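Notebook, cell bench, Tuesday, May

Came in early to get the handling rules written down before the next round of cup trials starts eating the week. We have been carrying most of these around in our heads, and the gap showed on Monday night's set, where two of us labeled the same kind of slip in two different ways and I had to throw out 13 episodes. Annoying, but it got me going, and I'm really happy with where this is heading!

So, the working draft. Calling it the Narkus sheet, same as the task.

Before power
Walk the reach envelope. All of it, including the back side where stools like to migrate. Anything loose inside goes out or gets written on the setup line as part of the setup. Cable check by hand: slide a palm along the wrist bundle from the last clamp down to the gripper and feel for a kink. Test the stop button once per shift, with the arm moving slowly, and write the time down. The stop test had quietly become a thing we did on first start of the week. Per shift from now on.

The button stays where the operator can hit it without leaning across the arm's path. Cups, props, and paperwork do not go on top of it or in the way of the hand.

During a run
One person is the operator and says so out loud. Other people can be in the room, that's fine, but only the operator calls start and only the operator clears a stop. Anyone can press the stop. I want that last line in bold on the printed version. We lose one episode when somebody hits it for no good reason and that is a trade I'll take every day of the week.

No reaching in while the arm is holding. Even when the cup is obviously about to go. Let it drop, let the episode end, log it, then reach in. I am the worst offender here (twice last week, both times for a cup that costs pennies), so I'm writing this one mostly at myself.

Speed cap stays at the setting Drukow wrote into the cell paperwork at handover. If someone wants to go faster for a demo, it gets a new risk sheet first. It took me 40 minutes to do the last one, coffee included, so the paperwork is no excuse.

Grasp rules for tapered cups
This is the part I've been looking forward to. The tumblers are wide at the rim and narrow at the base, and when we grip near the rim on a lift the wall flexes and the hold gets vague. Going low is so much nicer. Proposed rule:

- upright cups get picked on the lower wall, both pads on plastic, before any lift
- two second hold after closing, then lift
- if only one pad is touching, open and retry once, then abort
- place over the tray first, release only when the operator sees clearance
- stacked cups are a separate task with its own label; do not mix with singles

The last one is where the labels went wrong on Monday. A cup taken off a stack drags its neighbor along often enough that the failure modes don't compare. Marciniak's written procedure for their line treats it the same way, and I lifted the wording almost whole (asked first, they were glad to share).

Ran a short set this morning against the draft to see if the rules survive contact with the bench. Episode 117 is the one I'm putting in the sheet as the reference for the lower-wall grasp.

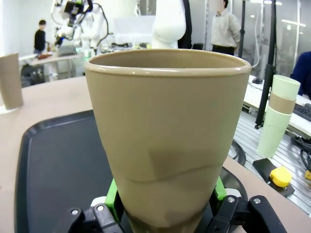

Ep. 117, tan tumbler held low over the tray, green pads on either side.

Very pleased with how easy this is to judge from the wrist view. Pads and lower wall both readable at a glance, so two people labeling separately ought to land on the same answer. That's the test I care about. Going to hand this still and a dozen others to whoever is on labeling tomorrow, without the key, and see what comes back.

Logging
Every episode gets an outcome, even the boring ones. Outcomes are: placed, dropped, aborted, stopped. "Stopped" means the button, and it always gets a free-text line saying why. "Aborted" means software or operator command. I found 786 rows in the old Virnum folder where those last two share one code, and there's no way to pull them apart now. Painful! All that near-miss information, gone. Leaving the old rows alone and marking the folder as pre-rule so it doesn't get merged by accident.

Also: gripper pad changes go in the log with the episode number they took effect from. Same for any bolt on the gripper that gets touched. Check them by hand at pad change, torque driver only, no guessing by feel.

Open questions
Does the hold need to be two seconds with the stiffer cups? Try one and compare, same operator.
Where does the setup line go for shared sessions, top of each file or once per shift? Leaning toward top of each file.
Does a tray shift count as a failed place if the cup ends up standing? I say yes. Expect an argument.
Need a floor line for visitors. Tape is in the second drawer, the good wide roll.

Print draft 2 after lunch, one copy on the cabinet door, one in the binder. Stop test done 8:40, fine.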